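The Mug That Stays Out
2018-10-06
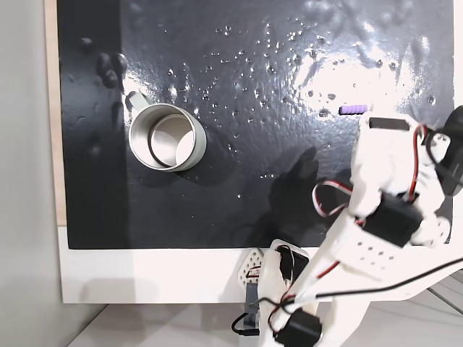
My grandmother owned one good cup and drank everything out of it, and I have come around to her way of thinking. For years I kept a cabinet so full of mugs that you had to hold the others back with one hand while you fished yours out (there was a chipped one from Fano at the very back, and I loved it, and I never once drank from it). Then last March I boxed up the lot, kept a single steel mug, and began leaving it out by the sink.

Steel is a funny thing to get fond of. It has none of the heft of a stoneware cup, and the first sip can be a bit of a shock if you've grown up on china. But it forgives you. Rosângela Figueiredo has sold kitchenware for most of her working life and still has 400 cups and mugs in her shop, and when I asked which one she takes home she laughed and pointed to the plainest steel one on the shelf. "I drop things," she said. "I've always dropped things!"

She is fond of a colored handle, too, and I'm with her on that. A soft gray-green like the one on the mug here takes the chill off all that silver, and it goes with nearly everything, even a glossy black surface, where every little drop of water shows up like a star. I used to chase those drops with a dish towel morning and night. Now I let them be until after breakfast, and the kitchen seems no worse for it.

As for washing, warm water and a soft cloth will do for most days. If coffee has left a brown ring, put in a spoonful of baking soda, fill the mug with hot water and go read the paper for a while. Senad Krasniqi, my neighbor of many years, swears by a splash of vinegar instead, and his mugs are brighter than mine, so perhaps I ought to listen to him. Keep steel wool well away from the inside - it scratches, and the scratches hold on to the tea.

The box of old mugs went to my niece, who has just moved into her first apartment. I did take the Fano one back out before she came for it.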